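Home | Features | Rooms | Mending | Letters | Subscribe

The Great Black Sweater Problem (and Other News From My Bedroom)

30/06/2024
By Deepak Tiwari

I own too many black clothes. There, I've said it in print! When I moved into the little place on Jasilside I promised myself I'd keep only what fit on one rail, and I've been breaking that promise ever since, mostly after dark, when I come home and throw whatever I'm wearing over the nearest piece of furniture. A coat goes down first, then a sweater on top of the coat, then the shirt I meant to wear tomorrow. By the end of a week I can't tell a cardigan from a pair of pants without picking it up and giving it a shake.

So this month I decided to sort out the whole lot, on a bright morning with the daylight pouring in, which is the only sane time to look for navy hiding among the black.
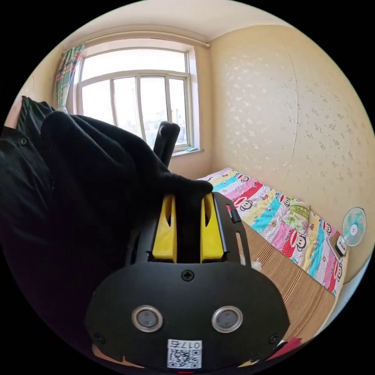 Staniforth told me over the phone that I was going about it backward, and that the rail should be emptied first and the heap dealt with last, "or you'll just be feeding one mess into the other." I said I'd think about it. I did think about it, for as long as it took to make tea, and then I started with the heap anyway (sorry, Staniforth).

The rail was the fun part. I used to hang everything by type, shirts with shirts and so on, and it never lasted. Now I go by how often I reach for a thing. The favorites live at the easy end and the wedding-and-funeral stuff gets shoved down to the other. I fold the heavy knits over the bar, because hangers give them those awful pointy shoulders, and I've lost 2 good sweaters that way already. Each one comes off, gets a shake and a sniff, and either goes back or goes in the bag for the Drovwood thrift store.
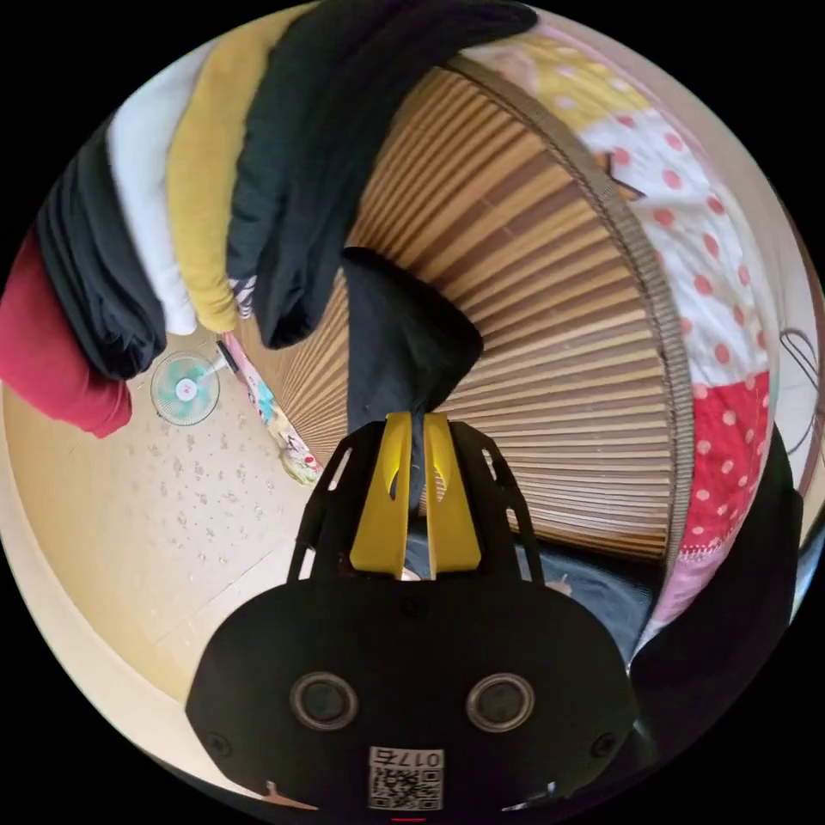

Mustard, white, red and an awful lot of black, over the rail by the bamboo blind.

The bag filled up faster than I expected! Out went a pair of jeans from a much slimmer August, and a scarf from Dreto that shed on every coat it ever met. I kept the blue shirt with the bad collar. I'm fixing that collar.
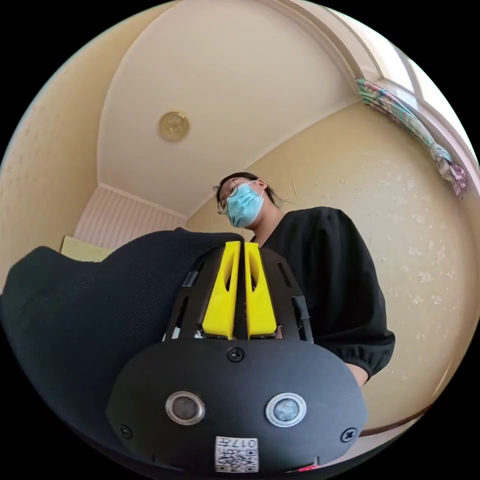 Knitwear is where I go soft, and I'll never pretend otherwise. I can hand over a shirt without blinking, but a sweater has kept me warm, and it feels rude to put it in a bag. My rule now is the sleeve test: stretch the cuff, let go, and see whether it springs back. Plain stitch often gives up on me after a couple of winters. Ribbing is another matter, and a black knit with those fine vertical ribs is just the sort I'd hang on to, even if it meant the black end of the rail stayed as crowded as ever. I wash mine in cool water, roll them in a towel and dry them flat on the bed, then sleep on the couch if they're still damp at midnight.

The thrift bag is by the front door. I've already taken one cardigan back out of it.

Related
Collars You Can Turn in an Evening
Small Bedrooms, Big Coats
Letters: Your Folding Arguments, Continued
Moths: What Worked for Us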